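Projects > Pindadell planner > Gallery

Pindadell in pictures

Hi! This is the page where I dump screenshots from my planner work so I can stop digging through chat threads for them. Pindadell is the motion planner, Temba is the little tool that replays logs on top of the simulator, and pretty much everything else on my screen is a terminal. I've been at this since February and I still get a kick out of watching an arm do what the math told it to.

Most of my time lately has gone into drawers. Drawers are mean! The gripper has to get close to a front panel and a handle, there are walls on the sides, and the planner wants to treat the whole cabinet as one big solid block. My first collision model did just that, so every path into an open drawer came back as "no solution" (after chewing through all 2000 samples, thanks a lot). Now the cabinet is split into 14 separate boxes and the drawer gets its own joint, so the free space inside really is free space.

I also moved the goal check out of the main loop, and planning dropped to 11 milliseconds on my old desktop. I was so happy I ran it again just to look at the number.

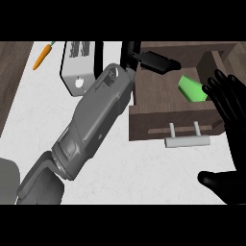

Gripper fingers pointed at the open drawer, with the green object lying inside. The carrot stays on the tabletop as clutter for the perception side.

Next up is tidying the grasp scoring, which still likes handles way too much, and getting Temba to scrub backwards without crashing. More pictures when that works (or when it fails in a fun way).

Recent galleries
Sonetti gripper tuning, part 2
Temba timeline view
15 bad grasps
Woniretti depth filter tests

Contact | © Pindadell project pages | Back to top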